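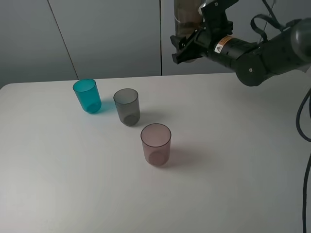
I have been thinking way too much about plastic cups lately, and I've decided I'm on their side. My kitchen shelf has held a lot of drinkware over the years, most of it glass, most of it bought in a good mood, and a sad amount of it swept into a dustpan. Glass is lovely, I know. But put three see-through plastic cups on a white table, a teal one and a smoky gray one and a pinky mauve one, and look at the shadows they throw! The teal one drops a patch of blue right onto the tabletop. I never got that from the sensible clear tumblers my aunt gave me when I moved out.

Evaristo Mancuso, who I've been arguing with over dinner since college, thinks plastic cups belong at pools and kids' parties. He owns 26 wine glasses (he told me this proudly, and he lives alone). His case is that a drink tastes better out of something with a bit of weight to it. Fine, maybe wine does. I'm talking about tap water at eleven at night, or orange juice before I've found my other shoe. For that I want a cup I can knock into the sink without holding my breath.

And I want it in a color. This is where I get a little loud. Somewhere along the way we all agreed that grown-up kitchens had to be clear or white or that oatmeal shade, and everything had to match, in boxes of six. Why? If every cup is different, everybody at the table knows which one is theirs. We had my cousins over in September, four adults and a pile of kids, and I ran the dishwasher once the whole afternoon. Once! With matching glasses I'd have been through every clean one by three o'clock, with half of them abandoned on windowsills.

I'll give the other side this much: cheap plastic goes cloudy. I had a Lustex set that looked tired after 10 months, and I've still got two of them holding paintbrushes in the garage. Scratches show, too, and I wouldn't put hot coffee in one. I also hear the argument about buying less plastic in general, and I agree with it, so buy a few and keep them. My oldest is a green one from a shop called Nokanell that has been in use for 15 years and has been dropped on every floor I've ever rented.

Meanwhile a single hand-blown Ferri tumbler was going for 116 dollars the last time I looked. It was very pretty. I put it back on the shelf with both hands and went home and drank my water out of the green one.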